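2019-06-16

Sorting loose screws, nuts and washers so you can find them again. Wrote this up after doing the hardware corner at Skurngate, quick version, will fix the typos later. Works for a garage or one kitchen drawer too.

## What you need

- a shallow tray with a light-colored bottom (baking sheet is fine)
- small drawers or lidded boxes
- a magnet in a plastic bag
- calipers, or a thread checker, ideally both
- masking tape and a fine marker
- good light

We use the Nallus drawer units. Drawers are shallow and the stops are weak, so pull slowly or the whole thing ends up on your feet. Any brand will do. Clear fronts are worth paying a bit extra for.

## 1. Dump and clean

Tip one jar on the tray. One. Not the whole shelf, you'll quit by lunchtime.

Run the bagged magnet over the pile. Plain steel comes up, brass and aluminum and most stainless stay behind. Turn the bag inside out over a second tray and pull the magnet away, screws drop off. Some stainless does stick a little. Set aside anything that hangs on weakly and look at it later.

Throw out: bent, rusted, stripped heads, chewed threads, drywall bits, mystery crumbs. Be hard about it. A stripped screw is going to be just as stripped next year.

## 2. First split: what kind of thing is it

Big groups only at this stage.

- machine screws (same thickness all the way down, fine thread, flat end)
- wood screws (coarse thread, point)
- sheet metal and plastic screws (coarse, sharp or blunt, threads right up to the head)
- nuts
- washers and spacers
- everything else

Don't measure anything yet. Fast hands, no thinking. If you stare at one for more then a second it goes in everything else.

## 3. Second split: head and drive

Socket cap, button, pan, flat, hex. Then by drive – Phillips, slotted, hex socket, star. For a home drawer you can stop here and skip to labels, plenty good enough.

Color is a bad way to sort. Black oxide, black zinc and painted black all look alike in a drawer and they don't behave alike outdoors. Sort by size and head, write the finish on the label if you know it.
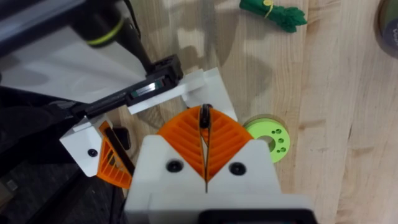 **Do I need to sort metric and inch screws seperately?**

Keep them in different cabinets, or at least different columns with different colored tape. An M4 and a number 8 will start in each other's nuts for a turn or so and then jam, and you've wrecked both.

## 4. Measure

Machine screws get three numbers. Diameter, pitch, length.

Diameter: calipers across the outside of the threads. It'll read a touch under the name size. A screw that measures 3.9 is an M4.

Pitch: thread checker, or try a nut you know. Should spin on with your fingers. If it binds, stop, wrong nut. Don't force it to find out.

Length: from under the head to the tip. Except flat head, those get measured from the very top, head included. Everybody mixes this up once. Tegan Pirihi had a full drawer of flat heads labeled short because of it and we only found out when the cabinet doors wouldn't close over the hinges.

Wood screws: gauge number and length. Gauge off a printed chart, tape the chart inside the lid.

Washers: inside diameter is what counts. Drop them over a known screw.

## 5. Lay out the drawers

Sizes go left to right, lengths go top to bottom. Nuts and washers of a size sit at the bottom of that size's column. So if you're holding an M5 bolt, you go straight down for the nut.

Leave gaps. You'll get new sizes and shuffling a full cabinet along by one drawer is miserable.

Most used stuff at chest height. Heavy stuff low. We put the long hex bolts at the top the first time, bad idea, cabinet leaned. Screw the cabinet to the wall either way.

## 6. Label

Masking tape first, for a month. Printed labels after, once you've stopped moving things.

Write it the same way every time:

 M4 x 0.7 x 16 button, stainless

Size, pitch, length, head, material. We type ours into Belay and print from there, but marker is fine if your handwriting is. Mine isn't.

Tape one actual screw to the drawer front if kids or guests use the cabinet. Much quicker than reading.

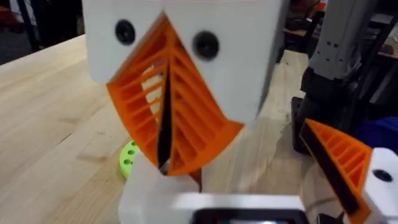

*Round black fasteners on a white 3D-printed housing, orange fingers between them.*

## 7. The leftovers box

One box. Small. With a lid. Anything you can't name in 15 seconds goes in.

When it's full, sort it or dump it. No second box. Sem Verstraete argues for keeping odd ones forever, and yes, he did once find the exact left-hand thread nut for the grinder in there. Still. One box.

## 8. Keeping it up

- Empty your pockets into the tray, not into a drawer.
- Sort the tray when the bottom's covered.
- Reorder when a drawer gets down to 11, or whatever your usual job eats up.
- Buy by the box for the sizes you always use. We get M3 by 600 and still run out.
- Every January, pull each drawer and check for strays. Long ones hide in with the short ones, tip them out and they show.

## Common problems

**Label falls off.** Drawer's oily. Wipe with rubbing alcohol, let it dry, stick again.

**Rust in one column.** Cold wall or damp floor. Move the cabinet out a bit or drop a silica packet in each drawer.

**Drawer jams half open.** Screw on its side behind the drawer. Take out the one below and reach up.

**Two drawers with the same label.** Pick the fuller one, tip the other in. Check a few against each other first, one is usually mislabeled.

## Where to buy

For odd sizes, the fastener counter in Grarkton sells singles, bring the nut or the old screw with you. Closed at lunch. Bulk we order online, look for pack weight as well as count so you know if shipping's going to hurt.

Still to add: rivets, and what to do with hose clamps.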